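# Drerby Fruit Pack

Notes and label tables for packed fruit on a kitchen table. Covers how the fruit was bought, set out, moved and put away, and what each column in the tables means. Read the section on containers before using the `visible_fruit` column.

Last revised: 16 November 2025

## Contents

| File | Rows | Notes |
|---|---|---|
| `packs.csv` | 39 | one row per retail pack |
| `layouts.csv` | 800 | one row per table layout |
| `frames.csv` | 2000 | one row per still, keyed to `layout_id` |

The 39 packs include grapes, cherry tomatoes, plums, kiwifruit and blueberries. Tomatoes are filed with fruit throughout. Packs were used in the container they were sold in. Loose fruit belongs to the companion set, Rarorow, and the two sets share no layouts.

## Containers

Container type is recorded in `pack_type` with one of these values:

- `clamshell` — hinged or two-part clear plastic box, vented or not
- `tray_film` — rigid tray with stretched film over the top
- `net` — mesh bag with a clip or tag
- `bag` — flat or zip bag, printed or plain
- `other` — anything else; see the `remarks` column

Clear plastic is the main source of trouble in labeling. Ridges and curved corners throw highlights that hide berries and stems, and the fruit outline no longer matches the container outline. We keep two outlines per pack, `outline_container` and `outline_contents`. The contents outline follows the fruit through the plastic. If glare hides the edge, the line is drawn straight across the glare and `edge_guess` is set to 1.

Grapes get one contents outline for the whole bunch. Stems are inside it. Single berries are not outlined in any file.
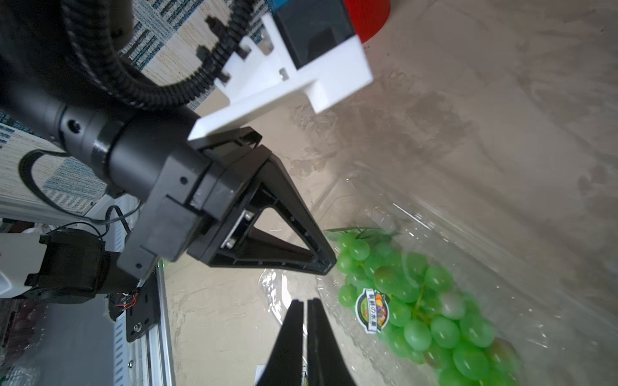 Dahlgren asked in the review thread whether a sticker on top of the grapes should be cut out of the contents outline, given that a round label can cover a fair number of berries and the color underneath is lost. The sticker stays inside the outline. It gets its own shape in `outline_label`, and anyone who needs bare fruit can subtract one from the other. Cutting it out by hand was tried on the first batch in June and gave ragged edges that differed between labelers.

## Label text

`label_text` holds what can be read on the pack at full size. It is left empty when characters are present but too small or soft to read, and `label_present` is then 1. Do not fill in text from memory of the brand. The script goes in `label_script` (`latin`, `asian`, `mixed`, `unknown`) even if no single character is legible. Fruit drawings on a label are not counted as fruit.

## Color

`fruit_color` is the main color as it looks through the container — `pale_green`, `green`, `red`, `purple`, `blue_black`, `yellow`, `orange`. Use `mixed` only when two colors each take up a large part of the pack. A few berries with a reddish cast at one edge do not make a green pack mixed; put them in `remarks` if they seem worth it. Blur often shifts color at the border, and those rows carry `soft_edge` = 1.

## Table and surroundings

Surfaces are described in `surface` with a free phrase of up to five words, such as "beige mottled tabletop". Material is not recorded, as stone, printed laminate and textured plaster finishes could not be told apart reliably. Cups, bowls and other tableware near the pack are listed in `neighbors`. If only the base of an item can be seen, the entry is `cup_or_bowl`.

## Handling

Layouts follow the Dravard protocol, version 2:

1. Pack is placed label up, lid closed.
2. Neighboring items are placed next. Nothing goes on the lid.
3. The pack is moved to its target spot or to the storage bin.
4. Packs with split or leaking fruit are retired and `retired` is set to 1.

Closed grape packs go in the refrigerator unwashed. Tomatoes stay at room temperature. Retired packs keep their ID, and the ID is never reused.

## Known issues

- `outline_label` is missing for the first 1000 rows of `frames.csv`.
- Some `net` packs were entered as `bag`. A fix is pending.
- `neighbors` order carries no meaning.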